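Lustetach working group, minutes, Sat 20 July

Chair: Urs Wieser
Notes: Romana Jelínek
Apologies: none received

**1. Last minutes**

Accepted with one correction. Item 4 said the group "agreed" that hand-held gripper demos can replace teleoperated demos for household tasks. Romana asked for "discussed." Changed.

**2. Jirnska result**

Urs went over the result again for people who missed it in March. The claim is that a policy trained only on hand-held gripper demos does as well on the arm as one trained on teleoperated demos, at a lower cost per demo. The hand-held set has 322 demos. The teleoperated set has 500.

Romana's objections, at her request written out in full:

- The two sets don't cover the same tasks. The hand-held set includes coat stand and umbrella tasks. The teleoperated set is nearly all tabletop. Comparing one success rate to the other tells us very little.
- The test rooms were the training rooms. Moving a chair before each trial does not make a new room.
- Only 2 people did the hand-held demos, and both helped design the grippers. We don't know what the data looks like when somebody else does it.
- "Cost per demo" leaves out the time spent fixing bad tracking afterward. Nobody logged that time, so the saving can't be stated.

Urs agreed with the first and last points. On rooms, he thinks the variation is better than Romana makes it sound, and he'd like to see a number before the claim is taken out. Romana said the number is what she has been asking for since March.

Left open. The draft keeps the result but the word "matches" comes out of the abstract until item 5 is done.

**3. Tracking dropouts**

The pose of each gripper comes from the marker cube below the fingers. When the wrist turns far enough, or the other hand crosses in front, the cube is lost and the software fills the gap with a smooth curve. The curve looks fine on a plot. Whether the hand went there is another matter.

Neroleck (the filtering script) currently throws out a demo if the gap is longer than 3 seconds. There was a long argument over where that limit came from. Urs thinks it was a placeholder. Romana pointed out that most of a grasp can happen in that time, so we may be training on made-up motion at exactly the moment we care about.

Decision: gaps during finger closing get flagged whatever their length. Flagged demos are kept but counted separately.

**4. Two-handed tasks**

These are where the hand-held method is supposed to pay off, and also where the cubes get in each other's way. The coat stand is the hard case: tall and thin, with hooks that stick out and things hanging from them, and both grippers have to work close together near the pole.
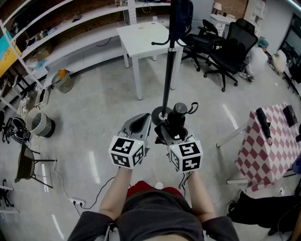
Romana doubts that the arms can reach these poses at all. A person leans, steps back and bends at the waist without thinking, and none of that is available to a fixed base. If the demos contain motions the robot can't copy, a high demo count works against us. Urs said the Lagman reach check should catch this. Asked whether it had been run on the two-handed demos, he said only on the one-handed ones.

Decision: run it on everything. Report the share that fails, even if it is embarrassing.

It was also asked whether clutter around the work area helps or hurts. Opinions, no data. Dropped.

**5. Repeat test**

Agreed in outline:

- Same task list for both collection methods.
- At least one room that neither set was collected in.
- Demonstrators who did not work on the grippers.
- Cleanup time logged from the start, by whoever does the cleanup.
- The person scoring trials is not told which policy is running.

Urs worries that this doubles the work for a result we "basically have." Romana's view is that we don't have it. No vote taken. The test goes ahead.

**6. Actions**

- Urs: Lagman check on all two-handed demos; find out who set the gap limit and when.
- Romana: change the flagging in Neroleck; draft the task list.
- Urs: new abstract without "matches."

**7. Other business**

Request to show the Jirnska clips to visitors. Fine, as long as failed trials are shown too. Urs to pick the clips, Romana to check them.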